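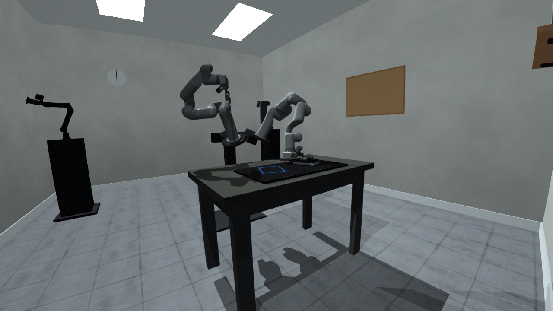
2 July 2023

Quick one before bed. Up at six with the cat on my face, gave up on sleep, went out to look at the tomatoes. Blossom end rot on the two big ones by the fence. Again. Watered anyway. The beans are fine, the beans are always fine, I don't even like beans that much.

Choir thing this morning, last rehearsal before the summer break. Got there late, no parking, ended up behind the bakery and walked. Emlyn Foulkes had already started warm-ups and gave me the eyebrow. We did the Welsh one four times through. Altos flat on page 3 every single time, me included. I can hear it going and can't stop it, like watching a glass roll off a counter. He wants us to learn the second verse by heart over the break. I said yes along with everybody else. We'll see. I still have the words from May taped inside the kitchen cabinet and I couldn't tell you line one.

Got asked to do the solo in the fall. Said I'd think about it. Haven't thought about it. Have thought about nothing else.

Lunch – leftover rice, an egg, too much chili sauce.

Then Mom called. Forty minutes on the sofa question. She's seen one she likes but it's tan and the carpet's tan. I said get the green. She said green is what Aunt Lou had. So? Aunt Lou had a nice sofa. She went quiet and then asked if I was eating enough. The knee is better, she's doing the stairs one at a time and not telling the doctor about the step ladder. I'm supposed to not know about the step ladder either. Going up to see her next weekend, need to book the train, NEED TO BOOK THE TRAIN. It was 60 dollars when I looked and I bet it isn't now.

Afternoon sort of vanished. Meant to paint the bathroom trim. Got as far as moving the towels. Sat on the edge of the tub and read an old magazine for half an hour, an article on salt, quite good. Put the towels back.

Tried to sing the solo line in the bathroom since I was in there. Sounds great in there! Everything does. Tried it again in the hall and it was a diffrent song. The jump up in the middle is the problem, I grab at it. Emlyn says think down when you go up, which makes sense when he says it and then doesn't on the drive home. Did it ten times or so with the window shut. Maybe two good ones. Neighbor's dog joined in on the last.

Walked to the store around five, hot, sidewalk like a stove. Bought milk, stamps, a melon that weighed more than I'd figured on. Carried it home like a baby and changed arms at every corner. It's not even ripe. It's sitting on the counter next to the bananas, which somebody told me helps. Forgot the light bulbs, so the stairs are still dark and I'm still going up them with one hand on the wall.

Ran into the woman from the pharmacy on the way, the one with the short gray hair, name begins with J, I've known it for years. She's moving to be near her son. Felt sadder than I had any right to. We only ever talk about the weather and my allergy pills. Told her to send a card and then realized she has no idea where I live.

Dinner was toast. Not proud. Read 30 pages of the lighthouse book, still no murder, and I was told there'd be one early. The sister is up to something. If it's the sister I'll be annoyed because I guessed it on page one, and if it isn't I'll be annoyed too.

Things for tomorrow – train. Bulbs. Call the dentist back, they've left 2 messages and the second one sounded hurt. Calcium stuff for the tomatoes, or crushed eggshells, Dad used to swear by eggshells but his tomatoes were terrible. Bathroom trim, ha.

And tell Emlyn yes or no. I think it's yes. I'd be sick all week before and then it would be over in three minutes, and I'd be so mad sitting there in the second row listening to Carol do it. Carol would do it fine. That's the trouble.

Storm coming I think, the air's gone thick and the cat won't settle. Windows are shut upstairs, forgot the kitchen one. Going down to do taht now, in the dark, one hand on the wall.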